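Slippers, Shoe Rack and the Corner by the Armchair

Posted in: Rooms and Storage
Gallery, 2 photos

We finally got around to the shoe corner. The room has had the same gray striped carpet since we moved in, and it shows everything that gets tracked across it, so the rule is outdoor shoes off at the door and slippers on. The rule worked fine. The slippers were the problem. They ended up under the desk, beside the armchair and in the walkway, usually one at a time, and there was always someone standing on one foot looking for the other.

The rack is the two-tier one from Lill. It has wooden shelves and black metal side frames, and it is low enough to sit against the wall without getting in the way of anything. We looked at a taller model from Flastard as well, which was nearly 17 inches deep and would have stuck out past the desk. For house slippers, two shelves are plenty. The boots live in the hall closet and are staying there.

Assembly took most of a Wednesday evening. The instructions are one folded sheet with small drawings, and the raised panel at the back of the top shelf can go on two ways, only one of which lines up with the holes. We got it right on the second try. The hex key in the bag is soft and started to round off before the last bolt, so use your own if you have a 6 mm one in a drawer.

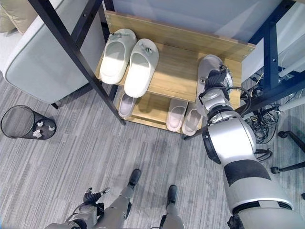
The white pairs go on top and the colored ones go below. That was the whole plan, and it came from the fact that the white ones pick up dirt faster and do better away from the floor. Slides are easier to store than closed slippers. They are flat, they sit side by side without falling over, and you can see right away when one is missing. We put them toes to the back, so you can take hold of the heel end and drop them on the carpet facing the way you want to walk.

The pink and lavender-gray ones came from Mutormont, bought on sale at the end of September. They run small. If you are between sizes, go up. The soles are quiet on hard floors, and they have held up well so far, though the lighter color needs wiping more often than we expected. A damp cloth and a drop of dish soap is enough. Don't put them in the dryer, whatever the tag says.

The wastebasket stays next to the rack. It used to be under the desk, where people threw paper at it and missed. By the rack it gets used on the way past. The mesh kind is light and does tip if you catch it with a foot, so we may put a flat stone in the bottom.

The cables behind the rack are the next job. They run along the floor under the desk, and the plan is to tie them up under the desktop and get them off the carpet. We have a bag of 200 cable ties from Humero, far more than this will take. The rest will go in the garage. If you are doing a corner like this from scratch, sort out the cables first and bring the rack in afterward, because moving it back out with the slippers on it is a nuisance.

The armchair was the one thing we didn't want to move. It is a comfortable place to sit while you change your shoes, and the light gray goes with the carpet. We tried it on the other side of the rack for a couple of days and went back. With the chair on the left, you can sit down and reach the top shelf without getting up again.

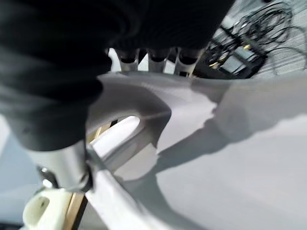
White curves up close, with a gray shadow across the middle.

A few practical notes for anyone setting up something similar:

Measure the longest slipper in the house before you pick a rack. Ours fit, but a large men's slide hangs over the front edge by the width of a thumb.

Leave enough height between the shelves to get a hand in. The lower shelf is harder to reach than it looks in the store.

Vacuum before the rack goes in. Striped carpet shows a clean patch as clearly as a dirty one.

Put felt pads under the metal frame if you have a hard floor. On carpet you can skip them.

Guest slippers are still in a bag in the closet. They may get a basket of their own later – we haven't found one the right size – or they may go on the lower shelf once the oldest pair wears out.

Next gallery: the desk and the cables.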